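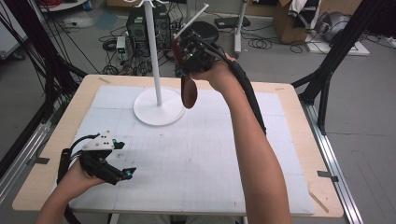

Gallery / Tables & Hooks

Quick page this month, the November one is late already and I have a bus to catch. Table, grid mat, the white stand with the hooks. More notes than pictures this time, sorry to the people who only come for pictures.

1. White stand on the grid mat. Round flat base, thin pole, curved hooks up top, and the brown oval paddle piece just to the right of the pole. Gray tape on the tabletop by the corner of the mat.

Notes on the stand

Basically a coat rack for small stuff. I keep wanting to call it a mug tree but nobody I know puts mugs on one. Spoons, brushes, keys, measuring cups with a hole in the handle, that kind of thing. Several hooks is plenty. Load up one side only and a stand like this starts to lean, so go around it - one heavy, one light, one heavy.

Round bases are good on a flat table, bad on a cloth. Had one go over on a tablecloth in Zovavthorpe last winter and it took the sugar with it. Two spoons went behind the radiator. Still there I think.

Alistair Leckie wrote in to say he hangs the long things first and the short things last. I do it the other way. Short things first, they go at the back, then you can still get at the long ones. He says this is wrong. We have had this argument on three pages now.

Notes on the mat

Faint grid, white. I like a faint one, the dark green kind makes everything look like homework. Good for putting a thing back in the same spot - count the squares from the corner, write it on the tape, done. A few smudges on it near the lower middle. Those mostly come off with dish soap and a soft cloth, go easy or you lose the lines. Do not use the scrubby side of the sponge. Ask me how I know.

White on white is hard to shoot by the way, the base nearly goes into the mat and only the shadow tells you where it stops. Which is why the brown piece helps so much, gives the eye somewhere to go.

Notes on tape

Gray for the table, always. Short strips. Fold the end under so theres a tab to pull next time. Leave it a year on light wood and you will get a mark, and then you'll be looking at that mark every morning with your coffee. Pull slow, low, back along itself. Warm it with a hair dryer first if its been on since summer.

Questions from last time

Where do you get the hooks - no idea, people keep asking. The hardware place on Vivley Street had a box of loose ones, 30 in a bag, but those screw in and are no use on a pole.

Does the brown paddle shape go with anything - looks like a small wooden spatula or a brush head to me, take your pick. A flat oval like that wants a hook with a deep curve, the shallow ones drop it if you bump the table.

How many pages are there now - 428 with this one. The old ones from before the move still have no captions, I am getting to them slowly. If you remember which kitchen was which please write.

Next page is drawers. Probaly Saturday, if the light holds. Send yours in if you have a good one, messy is fine, messy is better. Small files please, the last lot took all evening to open.

Recent galleries
Drying racks, big and small
The Penum kitchen, before shelves
Yule table, three years running
Spoons in jars
Everything on the windowsill

Filed under: Tables & Hooks, Small Storage

Contact | Send a photo | Back to top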